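March 31, 2018
From: Drullix list member
2 min read

Hi all,

Picking up the thread on sim clutter, quoting the bit I'm answering:

> We trained on bare scenes at Amden and the grasps looked great until
> we put other stuff near the target. Is it worth the trouble of
> filling the scene with junk, or should we just add noise to the depth
> and call it a day?

I'd say fill it with junk! I ran both versions in February on Hestero (our little planner, still held together with tape) and the difference was bigger than I'd guessed. Same network, same 49 objects, same number of training grasps. The noise-only one got 6 thin plates out of a test set of 299 mixed grasps badly wrong in the same way: it came in flat and drove a finger straight into whatever was sitting next door. The one trained with clutter tilted the hand and came in along the edge.

A few things I'd pass on. I don't bother making the clutter sensible. Sports gear, furniture, knobs, whatever is in the mesh folder, at whatever scale the loader gives me (I did fix the scale once and it made no difference I could measure, so I put it back). I render from close to the hand, where the fingers hide a lot of what you'd like to see, and I let the camera tilt with the wrist. The walls and tabletop textures get swapped every two scenes. More often than that and the renderer spends all its time loading files.

What I still don't have is a good score for a grasp that holds the object but brushes a neighbor. Right now I call it a success, and I'm pretty sure that's too kind. Lü has a contact penalty in its code but I couldn't get it to build on our machines, so if anyone has it running I'd love to hear what weight you use.

Happy to send the config files, just write me off list. One of the clutter renders, with a plate between the fingers:
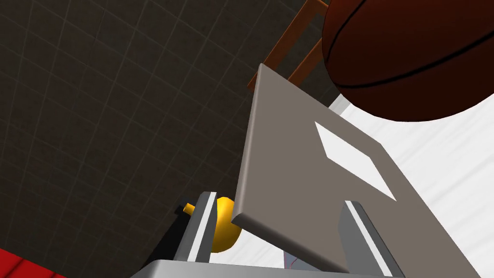

On the brushing question, we stopped treating it as yes or no and logged the largest push on any neighbor during the lift. Then you can pick the cutoff later without running everything again.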